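Home Tickets Knowledge base Status Log out

Label printer on Bevley site drops off the network overnight
March - posted by Site Support, Geveck

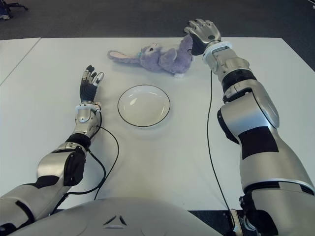
The printer answers all day, then stops replying to ping between 02:00 and 02:15. A power cycle brings it back. Driver is the standard Melteo package, port 4000, fixed address.

Update 1. Swapped the patch lead and moved it to a spare switch port. Same fault the next night. Switch log shows the link going down at 02:04 and not coming back.

Update 2. Sleep timer on the printer was set to 90 minutes. Turned it off from the front panel. Setting had reverted by morning - the Espinoza stock system pushes its own profile at 02:00 and overwrites it.

Update 3. Edited the profile on the stock server instead. Field is "idle_power", value changed from 1 to 0. Sent the profile by hand and read the settings back from the printer, sleep now shows as off. Queue held 33 jobs from the night shift, all printed after restart.

Update 4. Link stayed up through the 02:00 push. Ran a test batch of 700 labels at 06:30, no drops and no blank labels.

Still open: the printer clock is one hour behind the server. Not linked to the fault as far as I can tell. Leaving the ticket on hold until the clock is corrected.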